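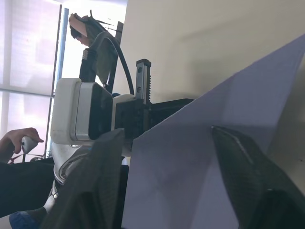 Papel blanco, a medio doblar.

Emiliano Medrano
Abro hilo larguito sobre cartas, que llevo desde enero dándole vueltas y mi hermana ya no me deja sacar el tema en la mesa. Poneos un café.

Todo empezó vaciando el trastero de mi abuela. En una lata de galletas había 61 cartas, casi todas de su prima, que se fue a vivir lejos y escribía como hablaba: sin puntos, con mucho cariño y quejándose siempre del precio del pescado.

Lo que más me ha gustado es cómo venían dobladas. La prima no usaba sobre si podía evitarlo: plegaba la hoja en 3, metía una solapa dentro de la otra y escribía la dirección por fuera. ¡Y llegaban!

Luego aprendí que eso se hizo durante siglos, antes de que el sobre fuera cosa corriente. La carta era su propio envoltorio, y cada cual tenía su manera de cerrarla: con lacre, con hilo, con una tirita cortada del mismo margen.

Llevo dos semanas probando pliegues con papel de impresora y os digo que es malísimo para esto, se abre solo y la marca queda fea. Con uno de algodón que compré en Pumow (una papelería chiquitita, entrad aunque sea a oler) la cosa cambia mucho.

Para marcar bien el doblez uso una plegadera de hueso, pero el mango de una cuchara hace el apaño. Se pasa una vez, despacio, de dentro hacia fuera. Si insistís mucho, el papel coge brillo y ya no hay quien se lo quite.

La última carta de la lata es del año 2000 y termina con «te dejo que se me quema el sofrito». Ni firma ni nada. La he leído en voz alta a media familia y todos han contestado con su propia historia del sofrito, así que ahora tengo dos colecciones.

Si alguien quiere recibir una carta doblada a la antigua, que me mande su dirección por privado. Contesto despacio y con una letra regular, pero contesto. Y si tenéis cartas en casa, contadme cómo están cerradas, que me hace muchísima ilusión.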